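Flidell says the Trekby works shop is staying open after all

May 31, 2022

Well, we got there in the end. The factory shop at Flidell's Trekby works is staying open, and I can stop writing about it every other week (some of you will be as pleased about that as I am about the shop).

The news came in a short letter pinned up by the tills, and then in a slightly longer one pushed through doors on our side of the river. The shop will keep going for at least another 2 years, on shorter hours, and the footpath along the back wall stays open to the public for the whole of that time. Flidell had said in February that both would go. The shop was losing money, they told us then, and the path was needed as part of a new lorry entrance.

If you've moved here lately you may be wondering why anybody got worked up about a shop the size of a double garage. I'll try to explain. The works has been part of Trekby for as long as I've lived here, and the shop is the only bit of it most of us ever get into. It's where you go for seconds, end-of-line stuff and the odd box of something you didn't know you needed. My kitchen bin came from there, and so did both my plant troughs and a washing-up bowl that has outlived two kitchens. It is also — and this matters more than the bowls — the last place on that side of the railway where you can buy a pint of milk without getting in the car. The milk fridge was only ever meant for the people on shift, but they've always let the rest of us use it, and if you're on foot with a pushchair that counts for a lot.

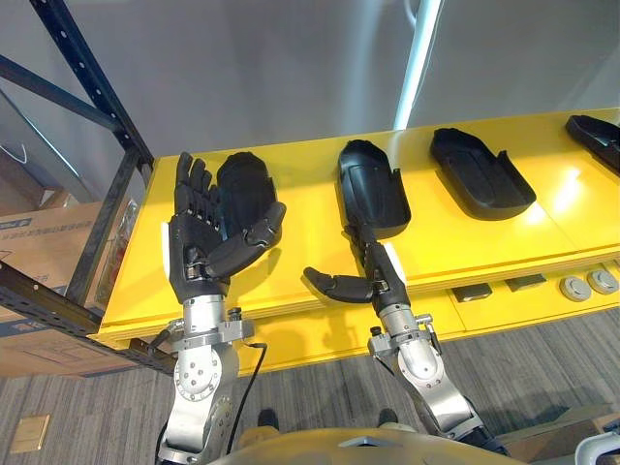 Black and yellow in Trekby, spring 2022.

The path is the other half of the story. It runs from the allotments to the bus stop on Flusitz Road and it saves you a good long trudge round by the roundabout. Children use it for school. I use it when it's raining and I've left it too late for the bus, so most mornings then. It has never been much to look at, and there's a puddle halfway along that I believe is older than I am, but take it away and you've got a very busy road with a pavement on one side only, which then swaps to the other side just where the traffic comes off the bypass. Whoever laid that out didn't walk to work.

So people made a fuss, and quite right too. The petition ended up with just over 3000 names, which is a lot for us, even allowing for the ones who signed at the library and again at the garden centre. About 200 turned up at the public meeting in the church hall, and I stood at the back by the urn for the whole of it because all the chairs had gone. It was a better evening than I expected! There was some shouting early on about parking (there is always shouting about parking), and then it settled down and people started saying useful things. One woman had walked both routes with a stopwatch and a double buggy, and read out her times. The way round by the road took 13 minutes longer. You could hear the room go quiet at that, and I did see the man from Flidell write it down.

What's changed since then is the lorry entrance. It will now go in on the Flusitz Road side, through the strip of ground that used to belong to Boutros the builders' merchant. That yard has been shut for ages and I had rather assumed it would end up as flats, but Flidell has taken it on a lease and the lorries will come in that way instead. It means more traffic at the Flusitz Road end, and I know people in the terrace there aren't thrilled. I wouldn't be either. The letter promises no deliveries before seven in the morning and a new fence along the gardens. It doesn't say how high the fence will be, and I'd get that in writing if I lived there. 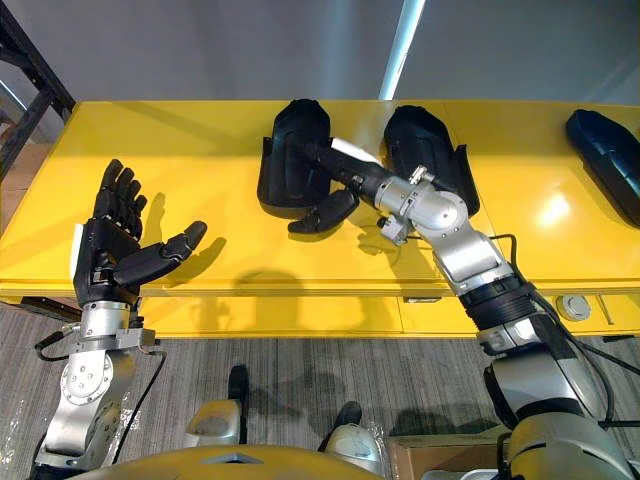
Glad as I am about the path, wrote Wendlebury in reply to my last piece, I do wish someone would talk to us at the Flusitz Road end before the diggers arrive. We signed that petition as well, and now it feels as if the lorries have been handed to us as a thank-you. Seven o'clock is still early if you work nights.

I think that's fair, and I've passed it on. There's meant to be a drop-in about the new entrance before any work starts, though the letter gives no date for it. When I rang to ask, I was told it would be "in the local paper and on the gate", so keep an eye on the gate.

As for the shop, the new hours are ten till three on weekdays, with Saturday mornings going altogether. That's a shame for anyone who works, and I'd guess it will be the next thing people write in about. Cards are still fine, the fridge stays, and the seconds shelf will be moved nearer the door. The price of the plant troughs has gone up, I notice. I bought another one anyway.

The path will be shut for a few days over the summer while they sort out the drainage, which I take to mean the puddle. Signs will go up at the allotment end first.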